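Westamley Travel adds Levlow islands to its walking and sailing programme

Duvham, September

Westamley Travel today confirmed that it will offer holidays to the Levlow islands from next spring. The new programme covers 2 islands, Levlow and Wiriya, and will be sold through the company's Duvham office and by telephone.

Levlow is the larger of the two and has the only harbour able to take the mainland ferry. Guests will stay in small hotels and guest houses on the harbour front, all within walking distance of the landing stage. Wiriya is reached by a shorter crossing and has no cars. Its coast path passes seal beaches, a ruined chapel and a lighthouse, which is open to visitors in the summer months.

Holidays of four, seven and ten nights will be available. Prices start at £800 per person for seven nights, including ferry travel, breakfast and luggage transfer between the islands. A single supplement applies in July and August only. Guided walks are graded easy, moderate or demanding, and guests may change group during their stay.

Visitor numbers on Wiriya are limited. The company has agreed with the island's landowners that no more than 89 of its guests will stay there in any one week, and has arranged its departures accordingly. Day trips from Levlow will be suspended while seabirds are nesting on the northern cliffs.

Sailing days can be added to any holiday of seven nights or more. No previous experience is needed. Lifejackets and waterproof clothing are supplied by the boat operators, and sailings depend on the weather.

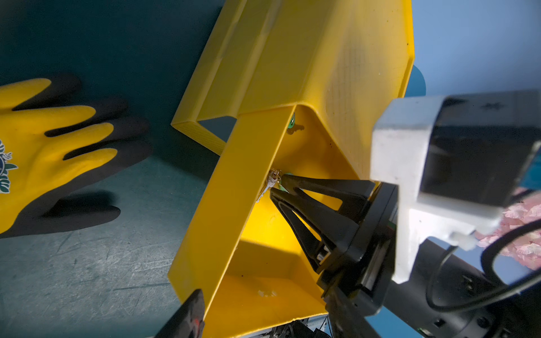

Small green object in a bright yellow plastic bin.

Bookings open at 9 am on the first working day of October. Customers who have travelled with the company before will receive a brochure by post and may reserve places one week earlier.

Notes to editors

Westamley Travel was founded in 2000 and arranges walking, sailing and wildlife holidays in island and coastal areas. Its head office is in Duvham.

Brochures, maps and a full list of departure dates are available from the Duvham office on request.

ENDS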